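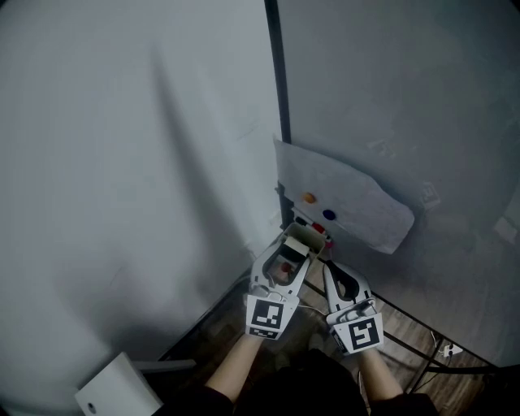 Hand-held grippers in the corner of the rig, one marker card per jaw.

I have been rewriting our rules for demonstration recording, mostly as a result of the Endimbridge set. We kept 597 episodes out of 2129, a poor return on a month of work. The losses were nearly all down to procedure.

Rule 1. Both marker cards stay in view from start to finish. If a wrist turns far enough to hide a card, stop and record the episode again. Do not patch the gap afterwards. The Radine filter will interpolate across it quite happily and the result looks plausible — I would still bin it.

Rule 2. Check the cards before each session. A lifted corner shifts the pose estimate, and tape over the print causes glare. Replace the card, then recalibrate.

Rule 3. Sleeves above the wrist. Bare forearms are fine.

Rule 4. Small items go back to their marked start positions after every episode, paper included. Crumpled paper never lands the same way twice, so log it as "varied" and leave it.

Rule 5. No more than 44 episodes per operator before a break. The old limit was 70, and grasp quality dropped well before that.

Cables on the floor are still an open point. The Flandero checklist wants them taped down, the Rusnák one only wants them clear of the feet. I follow Flandero on Tuesday sessions, when two people share the rig.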